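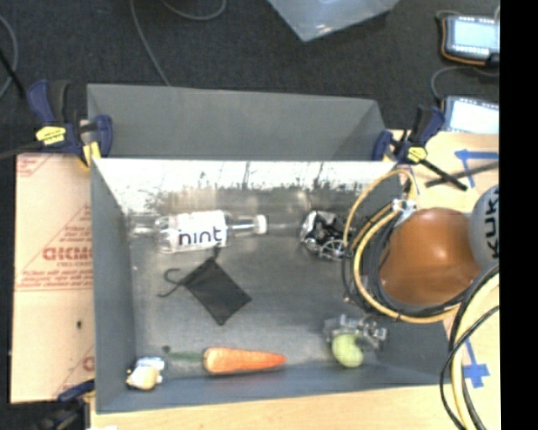 Sorting a Mixed Bin: What Things Are Made Of

By the Mindstead Children's Pages
April 1, 2024

A mixed bin is a container that holds things of different kinds. A bottle may lie next to a carrot, and a cloth pouch may lie next to a piece of crinkled plastic. To sort a mixed bin, you need a rule. The rule says which things belong together.

Many rules are possible. You could sort by color, by size, or by what each thing is used for. This page sorts by material. Material means what a thing is made of.

Clear plastic

A clear plastic bottle lets light through, so you can see what is behind it. The plastic in many drink bottles is called PET. It is light and does not shatter the way glass does. To make a bottle, a factory heats a small plastic tube and blows air into it inside a mold. The tube swells until it fills the mold.

The cap is usually a different plastic from the bottle. It has a spiral ridge on the inside, called a thread. The neck of the bottle has a matching thread on the outside. When you turn the cap, the two threads slide along each other and pull the cap down tight.

Thin plastic sheet is called film. Film crinkles because it is stiff enough to hold a fold but thin enough to bend. Each small crackle is the sound of a fold snapping from one shape to another.

Fabric

Fabric is made from threads. (This is the other kind of thread. The word has two meanings.) In woven fabric, one set of threads goes over and under another set. Because the threads can shift a little, fabric bends easily and can lie flat.

A drawstring pouch has a tunnel of cloth around its opening, and a cord runs through the tunnel. Pulling the cord gathers the cloth and closes the pouch.

Shiny surfaces

A smooth, shiny surface sends most of its light off in one direction. When the surface is crumpled, it has many small flat faces, called facets. Each facet points a different way, so some look bright and others look dark. A shiny thing is not always metal. Some wrappers are plastic film with a metal layer much thinner than a hair.

Vegetables

A carrot is a root. The wide end grows near the top of the soil, and the narrow end points down. The green part at the wide end is what remains of the stems and leaves. Orange carrots get their color from carotene — a substance that the body can turn into vitamin A.

Real carrots go in a compost pile. Toy carrots do not, so check before you sort.

Try it

You need a bin, 19 small objects and 2 trays. Ask an adult to check that nothing is sharp.

1. Put all the objects in the bin.
2. Choose a rule with a yes or no answer, such as "Does light pass through it?"
3. Put the yes objects on one tray and the no objects on the other.
4. Write down any object that was hard to place.
5. Put everything back and use a new rule.

An object with more than one material is hard to place. A bottle with a label and a cap has at least two. You can sort it by its largest part, or make a new group called "mixed."

Last updated: August 2024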